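Why Do Flowers Smell So Good?

Stick your nose into a rose and take a big sniff. Lovely, right? But the rose isn't making that smell for you!
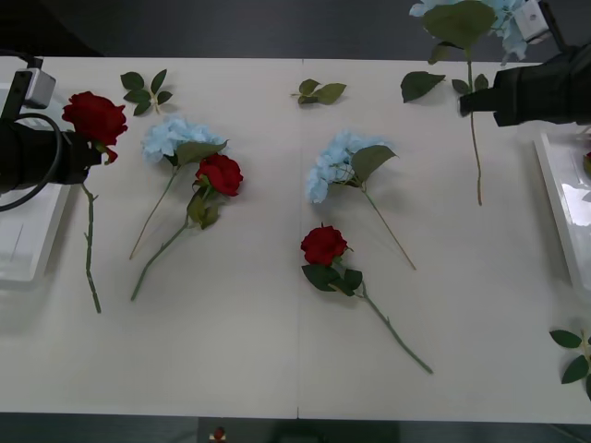
A flower's smell is really a message, and it's meant for bees, moths, beetles and even bats. It says "Food over here!" The food is nectar, a sugary drink hidden inside the flower. While the visitor slurps it up, a yellow dust called pollen sticks to its body. Then off it flies to the next flower, and some of the pollen rubs off there. Now that flower can make seeds!

So how does a smell get from a petal to your nose? Petals make tiny amounts of special oils. Bits of these oils, much too small to see, float off into the air. Breathe them in and your brain shouts "Rose!" Warm air helps them float away faster, so try sniffing a garden on a sunny afternoon and again early in the morning.

Some flowers wait until dark. Jasmine smells strongest in the evening, when moths are out and about – and moths can follow a smell a very long way.

Not every flower smells sweet, though. The corpse flower stinks like rotten meat! Flies and beetles love it. Yuck for us, yum for them.

At the Brasamell Garden in Lakport there is a smelling path with 22 kinds of scented plants, and you're allowed to rub the leaves (gently!). Look for the chocolate cosmos, a dark red flower that smells a bit like cocoa.

Try it yourself! Put a flower petal, a mint leaf and a piece of lemon peel in three paper cups. Close your eyes, ask a friend to mix up the cups, and sniff each one. Can you tell which is which?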